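Otcombe Neighbors Help Board
Home and Repairs

Is a "stain blocking" ceiling paint worth the money?
Posted by hunt_street_renter, Jun 1, 2018

The upstairs ceiling in our place in Otcombe has an old brown ring from a roof leak. The roof got fixed in May. The guy at the Stedel paint counter wants to sell me a gallon of special one-coat stuff for $70 and swears the ring will never come back. I've heard that before. I already put 2 coats of plain flat white over it and it showed right through. Do I need the expensive can or is this a racket?

tunton_dave
Mostly a racket. One coat of anything won't hide a water ring. What you want is a small can of stain blocking primer, used just on the spot and a few inches past it, then your regular ceiling paint. Don't let them sell you a gallon for a patch.
I'd also want to know who says the roof is fixed. Has it rained hard yet? Wait for 3 good storms before you paint anything. Judging whites is its own headache, too, because a plain pale surface goes gray or bluish depending on the light.

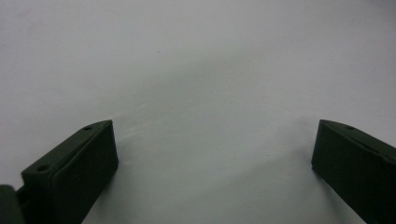
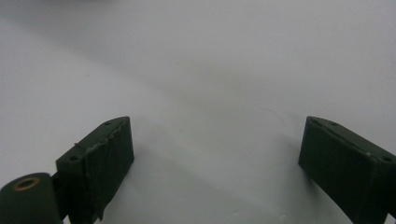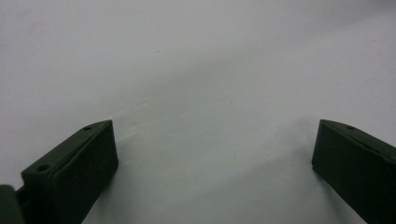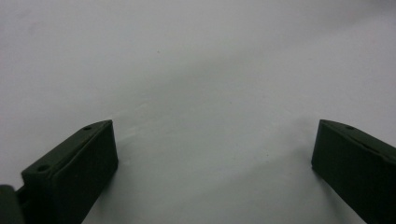

So look at your patch in the morning and again at night with the lamp on before you decide it doesn't match. The chips in the store are no use for this.

oldbrushes
Just buy the good paint, life is short. Worked fine on mine.

tunton_dave
Was yours a water stain though?

oldbrushes
Smoke, I think. It was like that when we moved in.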